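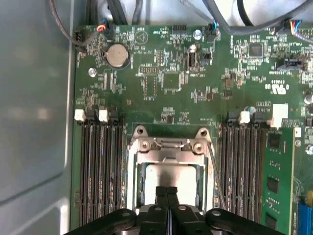 Flora Pollock reckons the robot is the easy bit. Anyone can fall for an arm in a showroom, she told a room full of first-time buyers, and the money goes on everything you have to bolt on, wire up and teach people to look after once it arrives. She had brought her own budget from an early project to show them, and the line marked "other" was longer than all the rest put together.

Chapter 3
What Are You Paying For?
Planning and budgeting for your first robot cell

By the end of this chapter you should be able to describe a job clearly enough for a supplier to price it, build a budget that covers the whole life of the equipment, and read two quotations side by side without being led astray by the number at the bottom. It's one of my favourite chapters to teach, because people arrive dreading the sums and leave itching to go and measure something!

We will stay with computer assembly and repair for most of the chapter. It is a lovely field for learning to plan, since so much happens inside one case. There are memory modules that stand upright in long slots, a processor held under a metal load plate with a lever beside it, small plugs with coloured wires, and screws that sit close to parts you would rather not touch. Each of those asks something different of a gripper, and each difference turns up somewhere in the price.

3.1 Start with the job

Before you open a catalogue, write down the job in plain words. Say what comes in, what goes out and what has to happen between. "Handle motherboards" is too loose to price. "Take a memory module from a tray and seat it in the outermost slot, with the board already fixed in its case" is something a supplier can work with, and it raises good questions straight away. How much room is there beside the slot? Do cables hang over the board, and do they hang in the same place every time? Who opens the latch?

Go and stand next to the people who do the work now. Take a notebook and a ruler. Mereana Henare, whose repair workshop we follow through the exercises, spent a whole morning doing this and came back with four pages on cables alone – she had never thought of them as a cost before.

3.2 The parts of a budget

A first budget usually needs these headings:

The arm and its controller
Grippers, fingers and spares
Cameras and lighting
Fixtures, trays and tables
Guarding and the safety assessment
Programming and testing
Training
Service, repairs and software fees
Lost output while the cell is being set up

Fingers deserve a special mention. They are often small and cheap next to the arm, and they decide whether the job can be done at all. A wide gripper body may hold a part beautifully in the open and then find a metal side wall in its way. Ask for finger drawings early, and put in enough money for a second set, as the first is rarely the one you keep.

A camera at the wrist is another item people leave out and then buy in a hurry. If you think you might want one, allow for its cable, its mounting and the light it will need when the gripper throws a shadow over the very spot you care about.

3.3 A first worked case

Henare's workshop asked two firms, Gruvora and Ullex, to quote for the same cell. The batch size was 300 boards, and the workshop wanted the cell to run for 90 days before deciding whether to add another. Gruvora's price was lower. It left out training, and its fixtures were charged separately after the first 100 boards. The Ullex price included both, with a longer wait for delivery.

Which was the better offer? You can't tell yet, and neither could she. The two firms had priced different things. Her next step was to send both of them the same one-page description of the job and the same list of headings, and ask them to fill in every line, writing "none" where there was no charge. We will do exactly that in section 3.4, so have your own list ready before you turn the page.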